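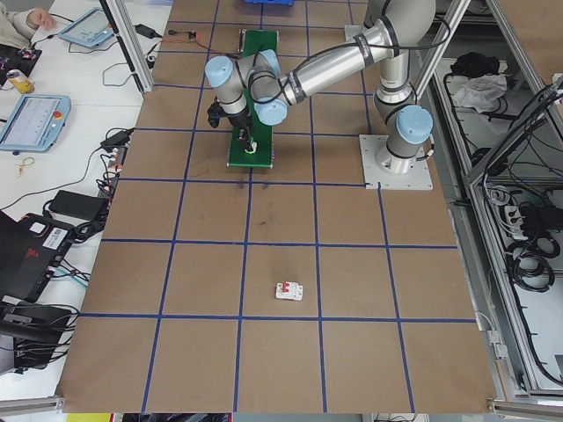

Unit 3803: Cleaning and Disinfection in Boarding Kennels and Catteries

August
Prepared by the Companion Animal Care teaching group, Ladent

1. Definitions

Cleaning is the physical removal of faeces, urine, hair, saliva and food residue with water, detergent and friction. Disinfection is the reduction of remaining organisms on a surface that has already been cleaned. The two steps are recorded separately on the run sheet. A run that has been sprayed with disinfectant over visible soil is recorded as neither.

Organic matter inactivates hypochlorite quickly and quaternary ammonium compounds to a lesser degree. Accelerated hydrogen peroxide products tolerate light soiling better, but the label will still specify a pre-clean for heavy contamination.

2. Organisms of concern

Enveloped viruses (canine distemper, feline herpesvirus, canine influenza) are readily inactivated by most detergents and disinfectants. Non-enveloped viruses (canine parvovirus, feline panleukopenia virus, feline calicivirus) are not. Parvovirus can persist indoors for months. Many quaternary ammonium products are unreliable against it, whatever the brochure suggests, so read the registered claims.

Dermatophyte spores require thorough mechanical removal of hair before any chemical is applied. Coccidial oocysts and Giardia cysts call for heat and drying in addition to chemistry; standard hypochlorite has little effect on oocysts.
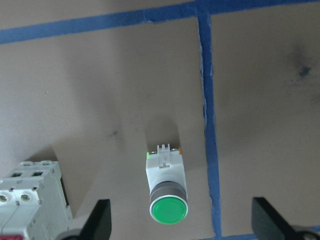

Fig. 2. Board panel, ragged edge beside tape.

3. Contact time and concentration

Contact time is the period during which the surface must stay visibly wet. On a warm afternoon with fans running, product may dry well before the stated time and must be reapplied.

For the practical, hypochlorite is made up to 1000 ppm available chlorine in cold water and discarded at the end of the shift. Do not combine it with acidic cleaners or with ammonia, including pooled urine. Remove animals from the run, ventilate, rinse, and dry before return. Cats are sensitive to phenolic compounds, which are not to be used in the cattery.

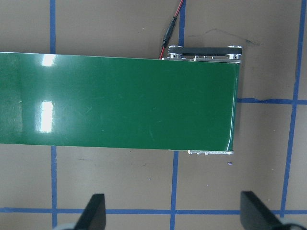
Surface selection determines how much of the above can be achieved. Sealed concrete, welded PVC sheet and stainless steel are acceptable for dog runs; unsealed timber, carpet and raw board are not. Inspect at a low angle under strong light, with gloss treated as a poor indicator of condition. The green conveyor belt is smooth and bright where it catches the overhead lighting, yet carries pale scuffs and fine scratches. Comparable wear on a run floor or a grooming table should be noted at inspection, because scratches retain soil and lengthen scrubbing time. Deep gouges are reported for repair.

4. Sequence of work

Clean in order of susceptibility: unvaccinated or juvenile animals first, healthy adults next, isolation last. Change gloves and footwear at the isolation door. Mops do not leave isolation.

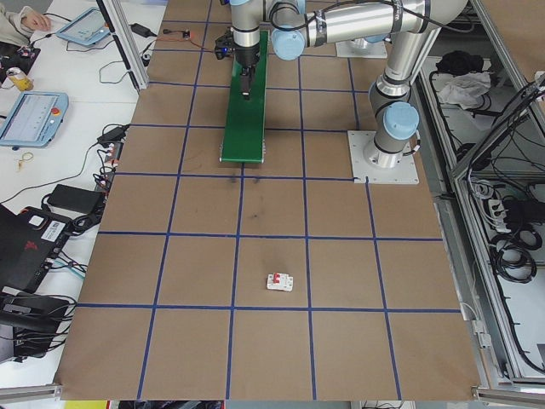

Dulau, August

Practical session, Harahap kennel block. Students attend Monday, closed footwear, hair tied back. Each pair is assigned one vacated run and one litter tray. Dry-remove hair, wash with detergent, rinse, squeegee, apply Donent at label dilution, hold for the label contact time, rinse, dry. Allow 30 minutes per run. Run sheets are due within seven days. Sheets without a batch number will be returned.

Comments

kennelhand_dk: Is the squeegee step assessed? Last term we were told excess rinse water dilutes the disinfectant but it wasn't on the marking guide.

Teaching group: Yes, it is assessed. The guide has been updated.

mossy: Section 2 doesn't mention leptospira. Is it examinable?

Teaching group: Covered in the zoonoses handout.

tabbytwo: Our cattery went back to cold rinse only after the hot hose warped the panels. Drying takes most of the morning now.

© Ladent Companion Animal Care | Contact the unit office | Back to top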